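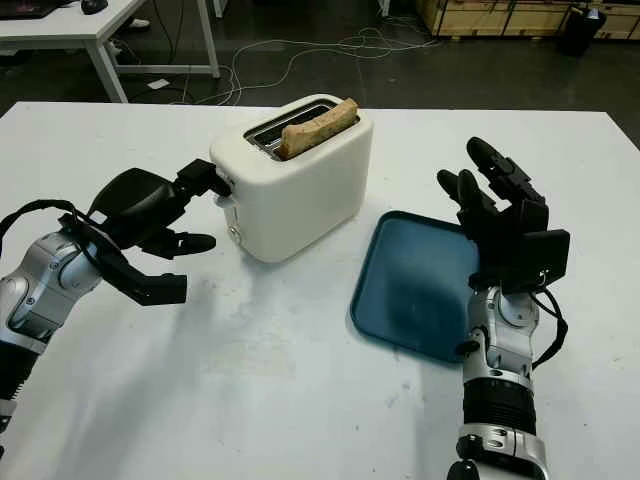

Breakfast Is the Hardest Test in the Lab

We value your privacy. This site uses cookies to remember your settings. Accept all | Manage choices

Celeste Simões has a rule for any hand that comes across her bench: before it gets near a torque meter, it has to make toast. She has run the comparison program at Vavemar for three years, and in that time the toaster has taught her more than any spec sheet she has been sent.

A two-slot toaster looks like a soft target. It has a lever on one end, a dial down low, and a gap in the top just wide enough for trouble. But the body is light, so a finger that presses too far out from the lever shoves the whole thing across the table. A slice of toast is worse. It is stiff until the moment it crumbles, and a gripper that can lift a full kettle will happily turn it into dust.

"I love this part," Simões told me, already reaching for more bread. "You find out in one morning what the hand is really like."

This January she was putting 11 end effectors through the same routine, from plain parallel jaws to black multi-fingered hands mounted on a pair of arms. The routine goes like this: one finger to the lever, the other hand waiting over a teal-blue tray, then a pinch, a lift and a careful trip to the right. Every hand gets the same tray and the same loaf.

The Mikaritz jaws were the surprise of the week for me. They are two flat fingers and a motor, and they picked up slice after slice without leaving a dent. Then came the lever, and they were hopeless. With no single finger to extend, the whole wrist had to swing in sideways, and twice the elbow joint ran out of room.

The Drulent hand went the other way. Watching it stretch out one slender finger and lean on the side of the toaster is a joy – it looks so casual! The pinch took longer to sort out. Its thumb sits far under the palm, and the first afternoon went by in a flurry of crusts before the team moved the grasp point up half an inch and slowed the close.

Cables turned out to matter more than any of us expected. The black leads that loop back over the forearm tug a little at the wrist when the arm reaches far to the left, and on a task this light, a little is plenty. Simões now logs arm pose along with every miss.

Then there is the controller. A Šimek unit drove both arms for the final round, and swapping it in changed the results for hands I thought I had figured out. Smoother stops meant fewer broken corners. By the end the team had logged around 2,000 attempts, and Simões was already talking about bagels, which are thicker, heavier and slippery on the cut side.

She ate one of the rejects on the way out. No butter.

More from this section
Soft fingertips, six months on
How we choose a wrist camera
A weekend with a secondhand arm
Letters: your worst cable stories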